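February, a bit after 9 in the morning

Drisine bath, second go. Topped up the tank overnight and left the lid on. Level had dropped by 2 mm, so the seal on the Horkgate side is still weeping. Wiped it down and put a fresh bead of silicone on, will look again after lunch.

Madder skeins: the batch mordanted at the old strength came out brick, the stronger one came out nearer to rust. Both dried patchy near the ties. Tied too tight again – figure-of-eight ties from now on, and loose ones. Eight skeins left undyed in the drawer.

Counter on the winder reads 2,369 turns. Reset it before starting the Plellodeo order or the yardage will be wrong on the labels.

Admasu wool arrived still greasy. Needs two scours, not one. Washing soda is nearly out, put it on the list.

Tried weld over the rust shade. Muddy, not worth repeating. Might be better over the plain wool with a pinch of chalk in the pot.

To do: rinse the jars, relabel the alum, find the long thermometer.

Later, 3 pm. Seal holding so far. Leave the bath off until tomorrow.
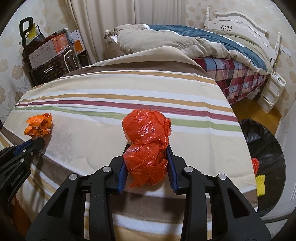 Red-orange plastic bag, crumpled.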